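# Dark bag on a white table, grasp detection keeps missing the handle

**benchrat_60** · 8 Sep 2024

Second year in our school robotics club, first year on the manipulation team. Our task for the November showcase is "pack a lunch": the arm has to find a bag, pick it up by the handle and carry it to a shelf.

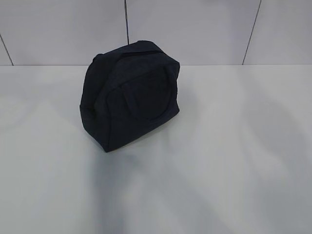
We're using a fixed camera and a Morkeck depth module, and the arm is the club's old Plodow. The bag detector is fine. It finds the bag in nearly every shot. The handle detector is the problem. When the handle is folded flat it either returns nothing or puts the grasp point on the top edge by the zipper.

We have 690 labeled images so far, split between three bags. The dark one is the worst by a long way. The red one and the striped one both work well enough to demo.

Things we tried:

- Raising the exposure. Handle got a little easier to see, table went pure white.
- Training for twice as long. No change.
- Cropping to the bag before running the handle model. Helped a bit.

Is there something obvious we're missing, or do we need a lot more data?

---

**gearmash**

How did you label the handle on the dark bag? If I have to guess where it is, your labelers did too, and two people will guess differently. I'd check that before collecting anything else.

---

**benchrat_60**

Four of us labeled. We had a one-page guide, but it only says "draw around the handle." It doesn't say what to do if you can't tell the handle from a seam.

---

**gearmash**

Then start there. Take 60 images of the dark bag, have all four of you label the same ones without talking, and overlay the results. If the outlines don't agree, the model has no chance. It took us one afternoon last season and we ended up throwing out a third of our labels.

---

**tallowfield**

I don't think this is a label problem first. It's a light problem. Dark fabric over dark fabric with flat light from above gives you almost no contrast. Get a cheap lamp and put it low on one side, so the raised edge of the handle throws a shadow onto the bag. You want texture, and you get that from light at a low angle.

Also look at the tile behind the table. Anything glossy will bounce light around when you move the lamp. A sheet of gray cardboard behind the table fixes it.

---

**gearmash**

A lamp is fine if they control the lighting at the showcase. Do they? Ours was in a gym and we got whatever the ceiling gave us.

---

**benchrat_60**

We don't control the room lights. We're allowed to bring anything that fits inside our 2 meter square, so a lamp is probably legal. I'll ask.

---

**tallowfield**

Then bring the lamp. Mount it to the same post as the camera so the angle between them never changes.

---

**quarterturn**

Disagree with both of you a little. Why does it have to be the handle? I read the rules for a similar event and "by the handle" was a bonus, and any stable lift counted. That bag looks soft. Come down from above, pinch the top edge, lift. Your handle model is already putting the grasp on the top edge, so use it.

---

**benchrat_60**

Handle is required for full points with us. Any other lift is 7 points less. We could take the loss on one bag, but the judges pick which bag we get.

---

**quarterturn**

7 out of how many? If a missed handle grasp scores zero for the whole run, I'd take the pinch every time on that bag.

---

**gearmash**

It also depends on what's inside. An empty soft bag pinched by the top is one thing. Put a full water bottle in it and the zipper edge can slide out of the fingers. We had that happen with a pencil case and it was a lot lighter.

---

**mossbracket**

I coached a middle school team that had the same trouble with a black backpack. What worked for us was a two-step approach. First the arm nudged the strap with a closed gripper from the side, then we took another picture. Once the strap was standing away from the bag it was easy to find. It cost a few seconds per run.

You could also read the Hájek tutorial on depth filtering. The default smoothing on a lot of depth modules wipes out anything as thin as a flat strap. Turn the smoothing off and look at the raw depth before you decide it's useless.

---

**tallowfield**

Good point on the smoothing. I'd do that before buying a lamp.

I'm not sold on the nudge. If the bag tips over, you now have a bag on its side and a model that has never seen one.

---

**mossbracket**

True. We had some images with the backpack lying down, for that reason.

---

**benchrat_60**

Update. We did the label check. On the red bag all four outlines were close. On the dark bag two of us traced the curved line on the front as the handle and the other two marked the top edge. So gearmash was right about that part.

We also turned off the depth smoothing. There is a faint ridge where the handle folds over. It's noisy but it's there.

Plan for now is to relabel the dark bag with the depth picture open next to the color one, then try a borrowed desk lamp. If it still misses we'll add the pinch as a fallback.

---

**gearmash**

Write the rule into the labeling guide before you start, and put a sample picture in it.

---

**quarterturn**

I'd code the pinch first. It's one evening of work, and then you have something that scores while you fix the rest.

---

**benchrat_60**

We can split up. Two on labels, one on the pinch, and I'll do the lamp mount. Does anyone have a print file for a clamp that fits the Pendadura post? Ours is the round one, not the square one.

---

**mossbracket**

I have one for the round post. It's a little loose, so wrap a turn of tape around the post first. Sending it to you by message.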